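Fadwa Cherkaoui has been buying, washing and putting away mugs for most of her working life. She started in the canteen at Benjelloun, where there were 2,000 of them, all white and all the same. Now she looks after the crockery for a much smaller place in Wivport, and she says the small job is harder.

"In a canteen you don't think about it," she says. "A mug breaks, you take another one from the box. With a small set, people have a favorite. If the orange one is missing in the morning, somebody will come and ask me where it is."

She doesn't buy matching sets anymore. She tried it when she first came to Wivport, with 20 gray mugs from a supplier called Pratska. They stacked well and they fit the dishwasher. After a month people were leaving them half full all over the building and picking up clean ones, because they couldn't tell which was theirs.

"So I mixed them up. Different colors, a few with a pattern. Now a person puts a mug down and goes back to the same mug."

Her rule for buying is simple. The handle has to take three fingers, and the base has to be flat enough that water doesn't sit in a ring underneath when it goes through the machine. She doesn't care about the maker. Her colleague Rachid Zaki picks the colors, and they don't always agree.

"Rachid likes dark ones. Dark green, dark red. They look good, but you can't see a tea stain inside a dark mug. I like a pale inside. If it's stained, I want to see it."

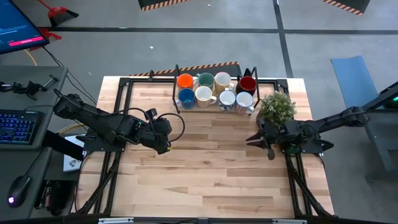

She prefers a rack on the table to a cupboard. The cupboard at her last job had a deep shelf, and the mugs at the back stayed there for months. With two rows, the back one a little offset from the front, she can see every mug without moving any of them.

"The person who wants the one in back has to be able to lift it straight up," she says. "If they have to pull it past the others, that's when you get chips. Nearly all the chips I see are on the rim, and they come from another mug."

She stores them with the openings up. Amr Ait Ali, who trained her at Benjelloun, stored everything upside down to keep the dust out, and they argued over it for years.

"He had a point about dust. But the rim is the thin part, and I don't like the weight sitting on it. Also a mug that isn't fully dry will smell if you turn it over on a flat surface. If they get used every day, the dust has no time."

A wood tabletop needs its own care. She wipes it with a damp cloth, dries it right away and oils it every September. For the oil she uses one from Zesden, which she buys in the large can. She keeps hot mugs off bare wood where she can, though she says people forget.

The plant was her idea as well. It gets whatever water is left in the jug at the end of the day – never coffee, she adds, whatever people have read.

I asked how many mugs she has lost since she came to Wivport. She keeps a list in a notebook, and the total is 54.

"Six of those were me," she says. "I wrote them down too."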